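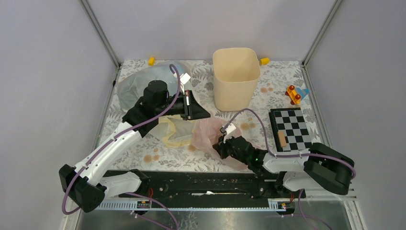 ## Vos sacs plastiques, vous en faites quoi ?

**mirabelle_du_54**
Coucou tout le monde ! Je me lance parce que mon placard déborde. J'essaie de réduire mes déchets depuis mars et j'ai bien avancé sur le verre et le compost, mais alors les sacs fins du marché, les sachets de fruits, tout ce qui est mou... je les garde « au cas où » et ça s'entasse. Chez nous, à Emville, les consignes de tri ont changé et je n'ai rien compris à la feuille qu'on a reçue. Vous jetez ? Vous réutilisez ? Je prends toutes les idées !

**tonton_bricole**
Salut Mirabelle. Moi je les plie en triangle, comme les samoussas. On lisse bien, on replie dans la longueur, puis triangle sur triangle jusqu'aux anses, et on coince le bout. J'en mets 50 dans une boîte à chaussures, tranquille. Ça prend deux minutes devant la télé.

**Farance**
Plier des sacs devant la télé, franchement... Je fourre tout dans un grand sac accroché derrière la porte et ça marche très bien depuis des années. Le pliage c'est joli sur les vidéos, mais qui a le temps ?

**tonton_bricole**
> qui a le temps ?

Celui qui ne veut pas recevoir une avalanche de plastique sur la tête en ouvrant la porte — je parle d'expérience.

**lise-et-les-poules**
Pour moi le vrai souci, c'est de savoir lesquels valent la peine d'être gardés. Les tout fins, un seul passage avec des pommes de terre et c'est fini. Je fais le tri au toucher, et un peu à l'œil aussi. Un sac rose pâle translucide, tout fripé, avec des plis partout et un bout tortillé, moi je ne m'embête pas à le lisser : il finit en doublure de la petite poubelle de la salle de bain. Les épais, par contre, je les lave à l'eau tiède et je les suspends à l'envers sur des cuillères en bois. J'en ai 4 qui me servent uniquement pour le pain congelé, ils sont increvables.

**Farance**
Laver des sacs ! Et l'eau, on la compte ?
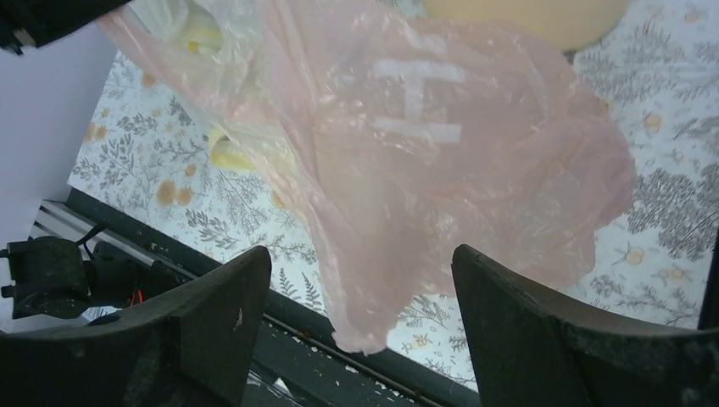

**lise-et-les-poules**
Je les lave dans l'eau qui a rincé la salade, donc oui, on la compte, et les géraniums en profitent ensuite :) Je reviens à ma question du tri, parce qu'il y a un détail que j'oublie toujours de vérifier, c'est l'impression. Quand il y a du blanc imprimé sur le film, comme ces deux barres reliées par un petit trait, ça fait un I majuscule, je le garde loin du pain. Je ne sais pas si c'est justifié, c'est une manie.

**mirabelle_du_54**
Ah, je n'y avais jamais pensé ! Et pour la collecte, quelqu'un a compris ?

**tonton_bricole**
Ça dépend vraiment des communes. À Tanthorpe, chez ma sœur, les films souples vont avec les emballages. Chez moi non. Appelle ta mairie, ils m'avaient répondu tout de suite.

**Farance**
D'accord avec tonton, pour une fois. Et prends des filets en coton pour le marché, tu n'auras plus le problème. J'en ai deux, ils passent en machine avec le reste.

**mirabelle_du_54**
Merci à tous ! J'appelle demain matin et ce soir j'essaie les samoussas — j'ai déjà raté les trois premiers, ils se rouvrent tout seuls. Tonton, tu coinces le bout dans quel sens ?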